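MEDIA RELEASE

Ofori to hold public open day for outdoor patrol robot

Rain or shine, visitors will be able to follow the machine on its rounds of the Branaston plaza

BRANASTON, October – Robotics company Ofori will open its outdoor test program to the public this month with a day of demonstrations at the Branaston plaza, where its Cetby ground robot has been on trial since autumn.

The free event will run from 10 am to 3 pm. Visitors can watch the robot travel its regular route, see the view from its camera on a screen in the operators' tent, and speak with the engineers and technicians who look after it. Schools, local businesses and residents of the nearby buildings are all welcome.

Cetby is a four-wheeled robot that weighs 34 kilograms. It moves at walking pace and is being developed to carry out routine checks of large paved areas, such as business parks, campuses and transport forecourts. On each round it records the condition of the ground and sends back a short report on anything that has changed. A person is always on duty to take over the controls.

The route at Branaston is 460 metres long. It crosses open paving, passes several kerbs and steps that the robot has to recognise and avoid, and returns to the operators' tent. The robot has completed 995 rounds of the route so far, and the company expects to pass 1,000 before the open day.

"We chose this site because it has ordinary problems," an Ofori spokesperson said. "There are kerbs, people walking to work, scooters, and deliveries that weren't there the day before. When it rains, the paving reflects the buildings and the sky, and the robot has to work out what is ground and what is a reflection. That has taken up more of our time than anything else this year."

Wet-weather running has been a main part of the trial. The team goes out in the rain on purpose, and the camera stays uncovered so that the software can learn to cope with drops of water in its view.

Views across the plaza in wet weather: 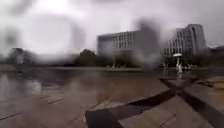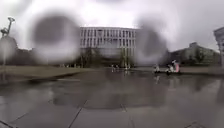
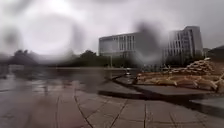
The open day will have three parts. In the first, starting at 10.15 am, the robot will drive the full route on its own with an operator walking behind. Visitors may walk along with the group and ask questions on the way. A second run will start at 1 pm for those who can't come in the morning.

Between the two runs, staff will set out cones, boxes and a folded pram on a marked section of the paving and show how the robot plans a path past them. Children will be able to move the objects between attempts, under supervision.

The third part is a workshop in the operators' tent, where visitors can see a spare Cetby with its covers off. Technicians will explain the drive motors, the battery and the wheel guards, and show how the camera housing is cleaned and checked after a wet run. A battery change takes place at noon.

The company will also answer questions about privacy. Recordings made on the plaza are used to test the robot's navigation, and faces are blurred before the recordings are stored. Signs at the entrances tell people when the robot is out. Anyone who would like to know more about how recordings are handled can ask for the information sheet at the tent.

"People stop us most days to ask what it's doing," the spokesperson said. "Some of them have been watching it from their office windows for months. We'd like to give them a proper look, and we'd like to hear what bothers them about it as well."

Comments collected on the day will be passed to the engineering team. Earlier feedback has already led to changes, including a quieter reversing tone and a lower top speed near doorways.

Navigation software for the robot is supplied by Brurnex, which will have two engineers at the event. Brurnex has worked with Ofori on the project from the start and will present a short talk on mapping at 11.30 am. The talk will be repeated at 2 pm.

Places on the walking groups are limited to 200 across the day and can be booked through the Ofori website. No booking is needed for the workshop or the talks. The plaza is step-free from the main entrance, and seating will be available in the tent. Dogs on leads are welcome outside but can't be brought into the workshop.

The demonstrations will go ahead in rain. In the case of high winds or lightning, the outdoor runs will be cancelled and a notice will be placed on the website by 8 am.

About Ofori

Ofori designs and builds small ground robots for outdoor inspection. Its Cetby program covers hardware design, field trials and operator training.

Media enquiries

Journalists who wish to attend or film the demonstrations should contact the Ofori media office before the event. Interviews with the trial team can be arranged between 9 am and 10 am, before the first run.

ENDS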